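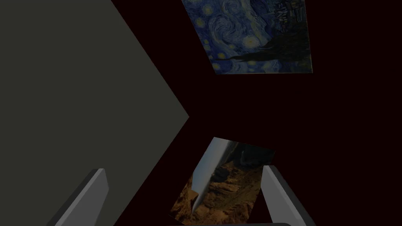
Can it tidy up yet? Still waiting on the robot housekeeper

Every spring somebody forwards me a video of a robot folding a towel, and every spring I'm asked whether I'm ready to eat my words. I'm not. But I did spend part of March looking at what Plerholm is doing with its simulated chores, and it deserves a fairer hearing than I usually give these things.

The job is one most of us would hand to a ten-year-old. There is a flat surface, there are pictures, and there is a gripper that has to pick up the right picture and put it where it was told. In the simulated view at the head of this item you get both fingers spread open, a rocky desert canyon between them, and Van Gogh's "The Starry Night" hanging at a tilt farther up. The rest is a plain gray-olive surface and a lot of dark background.

Look at how little is in there. My own hallway has a shoe rack, a leash, two umbrellas and a stack of mail that slides onto the floor if you breathe on it. None of that exists in Plerholm's world, and I'd argue that the mess is most of the chore.

Nhung Bạch, who runs the simulation work, didn't argue back as hard as I'd hoped. "You start where you can fail cheaply," she told me. The team gave the system 2000 practice runs in its first round and 4000 in its second, and a bad run costs a little electricity. Fair enough. A bad run with a real picture costs you a pane of glass, and possibly a toe.

Her argument for the two pictures is that they make the instruction matter. If you ask for the canyon, a machine that grabs whatever is closest can get lucky. Ask for the painting and you find out whether it was listening. I like that as a test. I like it less as evidence that anything is ready for a living room, and I said so — twice, I'm told.

Matěj Kratochvíl came at it from the shop side. He packs orders at Dredwood, the framing place, where 133 pieces can go out the door on a busy day. He would happily give up lifting the big ones. What he wants to know is what happens when a corner is loose or the wrap has stuck to the frame, things his hands pick up before he's thought about them. Plerholm has no answer for him so far. The next round is supposed to move to a real arm with 3 kinds of frame, and I've asked to be in the room with a tape measure and a bad attitude.

Until then my position is the same as last year. Machines can do a piece of a chore, in a place built for that piece. Show me one that can straighten a picture over a couch with a cat on it and I'll print a correction in large type.

If you have a household robot that earns its spot by the outlet, write in. Revathi Amin is collecting replies for the next issue, and complaints are welcome too.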